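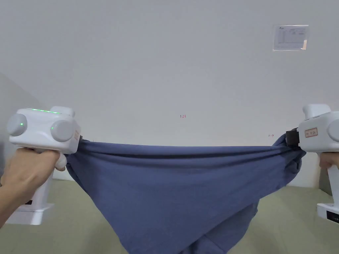 Falline Laundry Project: February Gallery

Hi everybody! I said I'd get some pictures up before Friday, so we have a page now. I'm in the student robotics club at Stornorton, and our project this term is folding clothes. We picked it because we all hate doing it ourselves (my own chair at home is a disaster).

The way we work is that a person does the folding with a gripper in each hand and everything gets recorded, then we clean up the recordings and train on those. So far we have more than 2980 of them, which sounds like a lot until you see how many are me dropping a sleeve. T-shirts are the worst! You want the hem nice and tight before you lay anything down, and your wrists really feel it after 49 tries.

Bedroom work is my favorite part, even if a soft mattress is way harder to fold on than a table. Everything sinks and slides.
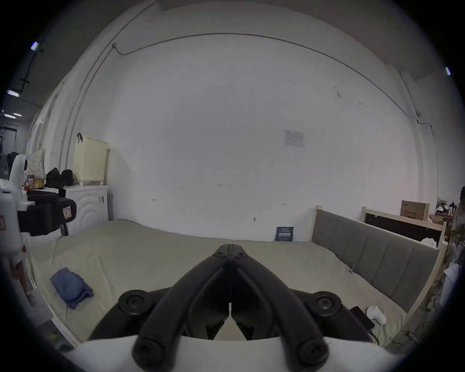 Gripper over the green sheet, with a folded blue cloth on the left.

Next up is towels, and then the Pasaribu round, where every team gets 60 minutes and the same pile of clothes. Tronska beat us last time with 66 points and I'm still a little sore about it. More pictures after that!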